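Wednesday, August
Bakport bench, Liltia arm

Started at 2 with the leader arm refusing to talk to the follower. Swapped the cable, swapped it back, and it worked. I have written "cable" in the fault column and will be taking no further questions on the matter.

Plan for the afternoon was block pickup from the tray by remote control, with Asanka Gunawardena on the leader arm and me on the keyboard pressing start, stop and discard. Discard is the key with the worn lettering. We're after 1,000 keepers for the Karov task before anyone trains anything, a figure I agreed to in a meeting while thinking about lunch.

First 14 runs went in the bin. The leader had been zeroed with the wrist slightly rolled, so every approach came in with a lean, and Asanka was correcting for it by instinct. Very skilled, very watchable, completely useless as a lesson. Re-zeroed against the printed jig and the lean went away.

Second problem was speed. Asanka has got good at this, and good operators hurry. The fingers were arriving over the block and closing in one motion, which looks great and leaves the policy with hardly any steps in which to learn lining up. We agreed on a pause before closing, long enough to say "Debnath" under your breath (he wrote the gripper driver, so it seemed fitting). Runs are a bit longer now and a lot more alike at the point where it matters.

The gap either side of a block is mean. With the fingers open to the task setting there's only a little to spare, so any yaw error and you're pushing the block across the tray with a fingertip. Wrist view while lining up on one of the green ones, other block left alone further up the tray:

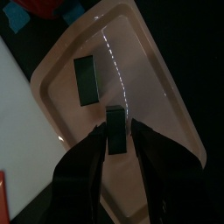 Should we keep the runs where the operator misses and has another go?

Keep them if the recovery is clean and ends in a proper grasp, because the arm will miss on its own sooner or later and needs to have seen a way back. Bin the ones with dithering in the middle, or it will learn to dither.

Clean means: back off straight up, re-align, pause, close. If the operator swears, it's probably not clean. I've added a "recovered" tag to the logger so we can pull these out later if they turn out to poison everything.

Tried hand guiding as well, with the follower in gravity comp and me holding it by the forearm. Lovely feel, nice smooth paths, and my sleeve in the overhead view for all 5 attempts. The gripper is also awkward to trigger when both your hands are busy being the motor. Could do it with a foot pedal. There was a foot pedal. If you have the foot pedal, please return it to the Bakport drawer, no questions asked, some looks given.

Still to do:
- Print a second zeroing jig so the first one can stop travelling
- Put the pause into the operator notes, under a more dignified name
- Vary the block starting angles more, as we've both drifted into favourites
- Ask Debnath whether the gripper can report a stall before it starts to whine

Powered down and left the leader arm in its cradle. Cable is on the hook with a tag on it.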